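A day at the Trilwood manipulation lab, Dreltstead
Visit report, Oct 10, 2026 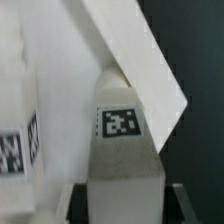

What does a robot learn from a demonstration that a person gives by hand?
It learns a link between what the wrist camera sees and how the hand should move next, and with enough demonstrations it can use this link in positions it was never shown.

This was the short version I received before I had even taken off my coat. I work for a small firm that makes packing machines, and I came to Dreltstead because our customers ask us more and more often if a robot can be taught instead of programmed. The Trilwood lab opens its doors twice a year, in January and in autumn, and I had registered for the autumn visit.

The train was late and I missed the welcome talk. A lady at the desk gave me a badge and a folded map, and I found my group on the first floor, already standing close together in front of a screen. The project they were hearing about is called Fontana. Its question is quite narrow: how much does the robot gain if the camera near the gripper sees printed square markers during the training, and how much does it lose when they are taken away again?

On the screen we were shown views from the wrist. I must say that I found them hard to read at first. One has a white block with a domed cap, standing up from a dark base, and a square black and white marker just under the cap. The front of the block has a dirty grey-beige band across it, and on the left a second white object with its own markers is so blurred that I could not make out the patterns. Our guide was quite pleased with this blur. A method which works only on sharp views is of little use, she said, as the camera sits so close to everything it looks at.

The method was explained in the next room, with a pen on a whiteboard. I will try to repeat it correctly. First, people give demonstrations. From each marker that can be read, the software calculates where the camera is in relation to it. These positions are used as an extra teacher: during the training, the network must predict the movement of the hand and also the position of the marker. At the end the second task is thrown away. Only the movement part stays, and it should need no marker at all.

The first version was trained with 1,000 demonstrations. Of these, 734 remained after the cleaning, because in the others no marker could be read for too long a time. The group then repeated the whole training with the uncleaned set and, to their surprise, the result was slightly better. The explanation they offer is that the bad recordings also contain the difficult views, and a network that has never met a difficult view does not know what to do in one. They were careful to call this a guess.

I asked what happens when a marker is seen from a very steep angle. The answer was that such a marker is worse than none, because the calculation can tip over and give a position on the wrong side. They now give each reading a weight, and steep ones count very little. This took them most of the spring to find out, and it is one line in the program.

After lunch (soup and a good dark bread, in a canteen with far too few chairs) we saw the results. In the test without markers, the robot trained in the new way was tried 800 times, against the same number for the ordinary way. It failed in 33 cases. I did not write down the figure for the ordinary way, and I do not want to give it from memory, but the bar in the chart was clearly taller. Most of the 33 failures came when the hand approached with one finger covering a large part of the object. For our machines this is exactly the usual situation, so I was glad that they did not hide it.

There was also a corner for a second project, Trurkorel, which is about feeling contact through the motors. I had only ten minutes for it and did not understand enough to report on it.

What I take home is mostly practical. Smudged and worn parts should stay in the training, and I will tell my colleagues so, as we had planned to use only new ones. The markers are cheap to print. The demonstrations are the expensive part – a person must sit there for days – and on this point the lab had no trick to offer us.

The next open day is in January. Registration is by e-mail, places are limited, and the entrance is on the side of the car park, which the map does not show.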